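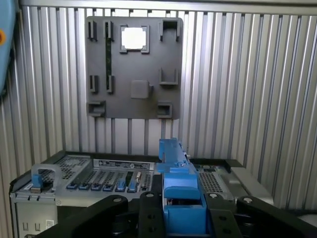 Open chassis with the blue latch row, wall plate behind.

Clevura chassis parts notes

README, last changed July 14, 2020

These notes cover the open server chassis and the grey plate on the ribbed wall behind it. They go with the parts list in the Crenshaw folder and use the same names, so that a part can be looked up by what it looks like when the number has worn off. Soledad Oyelaran wrote the first version in May. Nikau Hapeta keeps it up to date.

What is in the folder

parts.csv: one line per part, 904 lines in all
names.txt: the agreed names, with the older ones next to them
photos: 3089 pictures, sorted by bench session
old: the May list, kept for reference only

Names used

Latch: any of the blue plastic pieces in the row under the printed label. Some sit low and flat and others stand upright. The list has a column for this, filled in as "flat" or "up". It records the position in the photo and says nothing about whether the part below is locked.

Handle: the curved silver metal piece by the vent grille on the left. The blue tab at its lower end has its own line, "release tab". Older entries call both of them "lever".

Grille: perforated metal with small square holes. The panels between the latches are listed as "grille, inner".

Blue bracket: the tall blue plastic part to the right of centre, narrow above and boxy lower down. Prorkar lists it as a guide and Kuken as a carrier. We have kept "blue bracket" until someone settles it.

Wall plate: the dark grey plate with the square window near the top. Slots and brackets on its face are named by position, e.g. "upper left slots" or "lower right box".

Known problems

Label text was typed in from the chassis itself at the bench. It can't be checked against the photos where the print is too small.

Line 1855 is a duplicate photo reference left over from the May list. Leave it in, as other files point to it.

Parts under the latches are not covered yet.

Changes

Send corrections to Nikau with the line number and the photo name. Please don't rename files in the photos folder.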